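参加者募集:手術説明書を「疑って読む」読書調査 Brusora

説明書は読まれているのか

手術を受ける前に渡される説明書を、最後まで読んだことがあるでしょうか。私たちはかなり疑っています。署名欄のところだけ開いて名前を書き、あとは鞄の底に入れたまま、という話を聞きすぎました。ところが、説明書を作る側の報告書にはたいてい「患者の理解度は高かった」と書いてあります。どうやって測ったのかと思って巻末を見ると、「よく理解できましたか」と尋ねて「はい」に丸をつけてもらっただけ、ということが少なくありません。手術を控えた人が、担当医の目の前で「いいえ」に丸をつけるものかどうか。

Brusoraは、手術説明書の文章がどこで読み飛ばされ、どこで誤解され、どこで人を黙らせるのかを調べる小さな読書調査です。事務局はNullombridgeにあり、調査の設計をイルディコー・ボグナール(Ildikó Bognár)、日本語資料の編集と進行をダルヴァ・リンス(Dalva Lins)が担当しています。

今回、日本語を読む参加者を最大100名募集します。医療の知識は要りません。

前回の調査について

前回はGrestmontで、同じような調査を英語で行いました。結果を先に言うと、大した結論は出ていません。図を増やした説明書のほうが分かりやすいという仮説を立てていましたが、図を増やした版では参加者が本文を読まなくなり、合併症の段落を飛ばす人がかえって目立ちました。それが図のせいなのか、ページが増えて疲れたせいなのか、私たちの設計では区別できません。ボグナールは前者だと考え、リンスは後者だと考えていて、いまも決着していません。

報告書には「さらなる研究が必要」という一文を入れずに済ませるつもりでしたが、査読の段階で入れることになりました。今回はその「さらなる研究」にあたります。前回よりましな設計にしたつもりですが、つもりという以上のことは言えません。

参加者にお願いすること

参加の期間は7月いっぱいです。その間に、架空の患者に宛てて書かれた説明書を10点読んでいただきます。短いものは一枚、長いものは冊子になっています。胆のう、鼠径ヘルニア、甲状腺、子宮筋腫など、比較的よく行われる手術が中心です。

読みながら、次のような箇所に印をつけてください。

・意味が分からない語、または分かったふりをして通り過ぎた語
・「まれに」「ごくまれに」「場合により」など、頻度をぼかしていると感じた表現
・読んで不安になった箇所と、逆に安心させようとしていると感じた箇所
・読むのをやめたくなったところ

最後の項目がいちばん知りたいことです。途中でやめた説明書は、やめた位置に線を引いて、そのまま送ってください。無理に最後まで読まれると、こちらの数字がきれいになるだけで、何の役にも立ちません。

読み終えた説明書のうち2点については、後日、電話かオンラインで話を聞かせてください。録音しますが、顔の映像は求めません。聞き手は「よく分かりましたか」とは尋ねません。「この手術のあと、いつから車を運転してよいと書いてありましたか」のような聞き方をします。試験のようで嫌だという声が前回ありました。そのとおり、少し試験に似ています。答えられなくても謝礼は変わりませんし、答えられなかった場合に疑うべきは文章のほうだと考えています。

応募できる方

・18歳以上で、日本語の文章を日常的に読む方
・住んでいる国は問いません
・過去に手術を受けた経験の有無は問いません。どちらの方にも来ていただきたいと思っています

ご遠慮いただきたい方

・現在、手術を受けるかどうかを検討中の方。教材の説明書は実際の病院のものではなく、判断の材料にされると困ります
・医師、看護師、薬剤師、医療翻訳者の方。知識で穴を埋めて読んでしまい、穴が見つからなくなるためです
・説明書の制作会社にお勤めの方。理由は書くまでもないでしょう

謝礼と費用

謝礼は図書カードまたは同額の送金でお支払いします。額は応募後にお送りする案内に明記してありますので、見てから断っていただいて構いません。「社会に貢献できます」「貴重な経験になります」とは書かないことにしました。前者は私たちにも分かりませんし、後者は読む方が決めることです。

資料の郵送費、返送費はこちらで負担します。電話での聞き取りも、こちらからおかけします。

資金は誰が出しているか

調査の募集文でここがいちばん後ろに小さく書いてあるときは、警戒してよいと思います。

Brusoraの費用はEl Fassiという民間の基金から出ています。病院や医療機器の会社からは受け取っていません。だから公平だと言いたいところですが、基金にも好みはあり、「患者が説明書を読めていない」という結果が出たほうが次の助成につながりやすいことは、私たちも承知しています。そのため、集計の方法は募集を締め切る前に公開し、あとから変えた場合には変えた箇所と理由を並べて載せます。どこまで守れたかは、報告書を見て判断してください。

個人情報の扱い

回答は氏名と切り離し、番号で管理します。保存期間は受け取った日から1,095日で、過ぎたものは紙も音声も破棄します。三年と書けばよさそうなものですが、前回「三年とは年度の話か、満三年か」と尋ねられて誰もすぐに答えられず、日数で書くことになりました。

「匿名なので安心です」とも書きません。珍しい手術の経験を詳しく話せば、知り合いには誰のことか分かるかもしれません。話したくないことは話さないでください。聞き手がしつこかった場合は、途中で電話を切って構いません。

教材の内容についての注意

説明書の一部には、切開した部位や出血の写った写真が載っています。白黒の線画に差し替えることも検討しましたが、写真のある版を読む人の反応も調べたいので残しました。苦手な方は応募用紙の該当欄に印をつけてください。写真のない版だけをお送りします。我慢強さを測る調査ではありません。

写真つきの版でよく見かける文句に「傷は小さく、体への負担が少ない方法です」があります。何と比べて小さいのか、誰にとっての負担なのか。文の隣に拡大写真が置かれると、読む人は大きさの見当をつけにくくなるのではないか、と私たちは疑っています。こちらの思い込みかもしれないので、参加者には賛成していただく必要はありません。 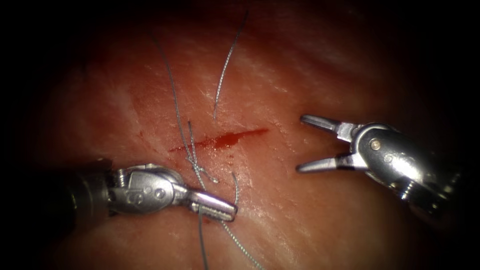 応募の方法

Brusora事務局の応募用紙に、お名前、連絡先、希望する資料の形式(紙または電子)を記入して送ってください。志望動機の欄はありません。以前は設けていましたが、皆さん同じようなことを書いてくださるので、読む側も書く側も時間の無駄でした。

代わりに、短い文章を一つ読んで、分からなかった箇所に線を引いていただく欄があります。選考の点数には使いません。線の引き方が紙と画面の両方で通じるかを確かめるためのものです。一本も引かずに返していただいても問題ありません。

応募者が定員を超えた場合は抽選になります。手術経験のある方とない方の割合が極端に偏ったときだけ、枠を分けて抽選します。結果は当落にかかわらず全員にお知らせします。

よく受ける質問

途中でやめられますか。
やめられます。理由を言う必要はありません。それまでに送っていただいた分は、使ってよいかどうかを確認し、断られれば捨てます。謝礼は読んだ分だけお支払いします。

家族と相談しながら読んでもよいですか。
構いません。実際の説明書もそうやって読まれることがあるはずです。相談した箇所に印をつけておいてください。

辞書や検索を使ってもよいですか。
使ってください。何を調べたかを余白に書いていただけると助かります。調べても分からなかった語は、とくに知りたいところです。

結果は教えてもらえますか。
報告書は全文を無料で公開し、参加者には公開の時点でお送りします。要約だけ読むことはあまりお勧めしません。要約は私たちが書くので、どうしても都合のよい話が前に出ます。

問い合わせ

応募や資料に関することはダルヴァ・リンス、調査の設計や集計方法への疑問はイルディコー・ボグナールまで、Brusora事務局気付でお送りください。日本語でのお返事はリンスが書きます。設計への批判は応募されない方からも受け付けています。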